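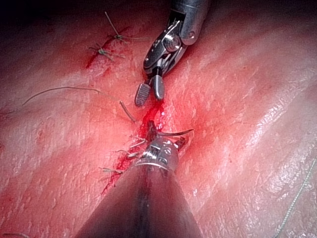 Munitz Corded Clipper

By the Boonyarit Barber Supply shop desk
April 2026

Print this page | E-mail to a friend
13 comments | 77 shares

Item no. 3461

The Munitz is a clipper with a cord. We mention the cord early because people call us, pleasant people with good haircuts, and ask how long the battery lasts. There is no battery. It plugs into the wall and runs until you switch it off or the power company does it for you.

We went back and forth about stocking it. The rest of the clipper shelf has been drifting toward gold plating and little screens that tell you how fast the motor is going, as though you might get pulled over. The Munitz is black, a bit square, and has one switch. A couple of us took it home in February and used it on brothers, sons and one very patient father-in-law, and after that we put in an order.

What it's like to use

It weighs 13 ounces, which will feel heavy if you've been cutting with a cordless and fine if you learned on the kind of clipper your grandfather's barber used. Most of the weight sits at the back, so the blade end stays light when you're working around an ear. The body is narrow enough for a small hand. There's a ridge along the underside where your middle finger goes, and if your middle finger doesn't go there you'll notice the ridge for a week or so and then stop.

The motor is loud for the first second and then settles into a hum. Kids who hate clippers will hate this one too. We've found it helps to switch it on across the room, let them get used to it, and walk over slowly like you're approaching a horse.

Thick hair is where it earns its keep. It goes through a winter's worth of growth in one pass without pulling, as long as the hair is clean and dry. Hair with a day's worth of pomade in it will gum up the blade, and you'll be in the sink with a toothbrush afterward. Wash first, cut second.

The lever on the side moves the blade from close to less close. It stays where you leave it, even halfway, and you'd be surprised how many levers at twice the price slide back down in the middle of a fade. It is on the left side. Left-handed barbers, we're sorry, and we know you've heard that before.

Blade

Steel, fixed with two screws, adjustable. The blade comes from the factory set a little far back so that you don't nick anybody out of the box. Shops usually bring it forward for a closer cut. If you're cutting hair at home, leave it alone! Every spring we get a few customers who "zero-gapped" the thing after watching a video, and then want to know how to treat a red line across the back of somebody's neck before a wedding.

Oil it before each haircut. Two drops on the teeth, one at each corner, run it for a few seconds, wipe. There's a tube of oil in the box that looks like a sample and is supposed to be the whole supply. Buy another one when you buy the clipper and you won't be tempted by the olive oil in the kitchen.

Guards

The box has the usual run from very short to "just clean it up a bit." They snap on with a metal clip and need a firm push. Press until you hear the click. A guard that's nearly on will stay nearly on right up to the crown of the head, where it will leave, and you'll have invented a hairstyle.

Guards from the Lolorby line also fit, including the half sizes. Guards from the older Kadudine clippers do not fit, though they'll go on if you lean on them. Please don't lean on them.

In the box

Clipper with blade fitted
Guards and a storage tray that holds all of them but one
Small tube of oil
Cleaning brush
Blade cover
Screwdriver for the blade screws (short, easily lost)
Instruction leaflet, mostly warnings

No case. There's a Lolorby zip case it fits nicely if you travel for work, and a shoebox it fits nicely if you don't.

Cord

Heavy rubber, with a loop at the end for hanging it on a hook. It will reach all the way around a barber chair if the outlet is behind you. If your outlet is behind the mirror and your chair's in the middle of the room, you'll be stepping over the cord a lot, and you may want to think about a Kadudine cordless. They're on the next shelf, they're good, and they cost more.

Don't wrap the cord tightly around the body when you put it away. Everyone does. It breaks the wire just inside the grip, and that's the repair we see most often.

Warranty and returns

One year on the motor. Blades are considered a wearing part, so they're covered if they arrive bad and not covered if you drop them on tile. You can return an unused clipper within thirty days. We can't take back a used one, for reasons you'll understand if you picture buying it next.

Replacement blades and guards are kept in stock. We'll fit a blade for free at the counter while you wait, and we'll try hard not to say anything about how the old one looks.

Who should get something else

If all you do is tidy the neck and sideburns between visits to a real barber, you want a trimmer. It's smaller and cheaper, and there's a limit to how much damage you can do with it. If you shave your head to the skin, the Munitz will get you most of the way there and you'll still need a foil shaver to finish.

For everything in between, from buzz cuts to fades to the annual de-shagging of a teenager, it does the job. Ships the next working day, or pick it up at the counter. We're closed Sundays.

Print this page | E-mail to a friend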